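Pre-use check – bedroom tasks, hand-held gripper
Site: Obura flat, Trallville
Date: 25 August 2018
Checked by: Rehema Kaijage
Unit no. 676

1. Screws on crossbar tight – OK
2. Fingertip pads seated, no lifting at edges – OK. Left one replaced in July, still fine
3. Pads clean – FAIL then OK. Lint again. Wiped down
4. Arms open and close without sticking – OK
5. Pinch points marked on arms – NO. Labels on order from Clanditz. Keep fingers clear till then
6. Floor by bed clear, no trailing leads – OK
7. Bed clear of hard or sharp things (pins, hangers, glasses) – OK
8. Grip force set to cloth, not laundry bag – OK, was left on bag by last user. Please reset it!!
9. Stop button tested, 2 presses – OK both times

Comments on item 8: matters most for thin stuff on top of a sheet. Too hard and the pads take the sheet up as well, then the whole lot drags. Dark cloth on white is the easy case, you can see the edge. White on white I would not sign off yet.

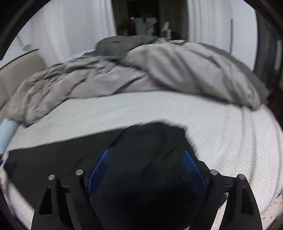 Junaid Rajput asks whether any of this gets us nearer to a machine that makes the bed by itself, and says his mum would have the whole room done before we had finished item 3. He would pass it for picking up, fail it for folding, and not let it near a duvet.

Fair. Picking up single items – yes, with someone standing by. Folding – no. Duvets – agree with Junaid, too much weight hanging off a small grip. Pillows not assesed.

Actions
Labels for arms – Emmanuel Khaemba to chase
Lint brush to live in the case – me
Force setting to go on the front sheet so it gets read frist – Mercy Odera

Result: pass for supervised use, pick-up only. Recheck after 1000 grips or if dropped.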